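Stesau Planner: Frequently Asked Questions

We use cookies to remember your language and to see which pages get read. Accept all | Manage settings

Questions about Stesau, our open planning and control stack for kitchen manipulation tasks. Answers are kept up by Refilwe Sibiya and whoever else on the team has a good one. Last big rewrite was in April, when the door and drawer skills landed (finally!).

What does Stesau do?

You give it a goal such as "put the vegetable on the rack," a robot model and a world, and it works out a chain of skills, fills in the motions, and runs them with feedback. The symbolic part decides the order. The geometric part checks that each step can be reached without the arm passing through the furniture. When a step fails the check, the planner goes back and tries something else, and watching it do that in the log viewer is still my favorite part of the whole project.

Do I need a real robot?

No. Most people start in Cornitz, our simulator, and plenty of them stay there. The same skill code runs on both sides, and you switch with one line in the config file.

What's in the task library?

There are 979 tasks right now, most of them short: open something, move something, close it again. The longer ones string those pieces together. Cooking tasks are the most popular by a mile, and they make a great first test because they mix a hinged door, a tight cavity and food with awkward shapes.

Why does the oven task plan the door first?

The planner works backward from the goal. Food on the rack needs a clear path into the cavity, and a clear path needs the door down. A drop-down door makes this more fun than a cupboard door, too. Once it's lowered it becomes an obstacle in its own right, sticking out over the table, so every later motion gets checked against the door's new position. If you cache collision geometry from before the door moved, your arm will happily plan straight through it. We did this for weeks.

In the sweet potato version there's a long carry across the table after the door step, so there's plenty of room for the path optimizer to show off.

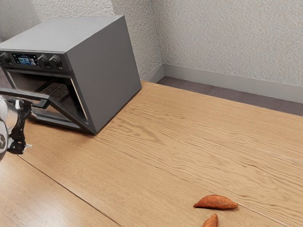

How does the gripper follow the door without fighting the hinge?

Stesau estimates the hinge axis and turns it into an arc for the hand to follow, then runs a compliant controller along that arc. Stiff in the direction of travel, soft in the others. If your estimate is a little wrong, the soft directions soak it up. If the forces climb anyway, the skill stops, refits the axis from the hand positions so far, and carries on. Start with the default gains! Almost everyone who writes to us about a jerky door has turned the stiffness way up.

Where does perception come in?

Through a package called Statness, which keeps a running belief about each object: where it is, which joint state it's in, and how sure we are. The planner reads that belief and never looks at raw pixels. You can feed Statness from your own detector, or from simulator ground truth while you're debugging. I'd begin with ground truth, get the plan working, and then swap in the detector so you only chase one kind of bug at a time.

My grasp on a long, tapered object keeps rotating. Any tips?

Turn on center-of-mass scoring in the grasp sampler. By default it ranks grasps by clearance, and a grasp near a pointed end often has lovely clearance and terrible balance. Raising the sample count helps as well.

Can I replay a failed run?

Yes, and please do. Every run writes a log with the plan, the beliefs and the joint commands. Open it with the replay tool, scrub to the failure, and press "replan from here" to see what the planner would do with your current code. It's saved me more evenings than any other thing we've built.

What changed in version 2?

Faster collision checks, a new skill format, and hinge refitting during motion. Old skill files need converting, and the script in the tools folder handles it.

How do I add my own appliance?

Write a model file with the links and joints, mark the handle, and run the checker. It will complain about missing limits and backward axes. Fix those before you touch anything else.

Comments (3)

jacobs_fan: The center-of-mass tip fixed my eggplant problem. Thanks!

Marrow: Does hinge refitting work on doors that have a spring or a detent? Mine stops halfway every time.

Refilwe Sibiya: @Marrow yes, but raise the force limit for the first part of the arc. There's a per-joint setting for it. Send me the log if it still sticks, I'd love to see it.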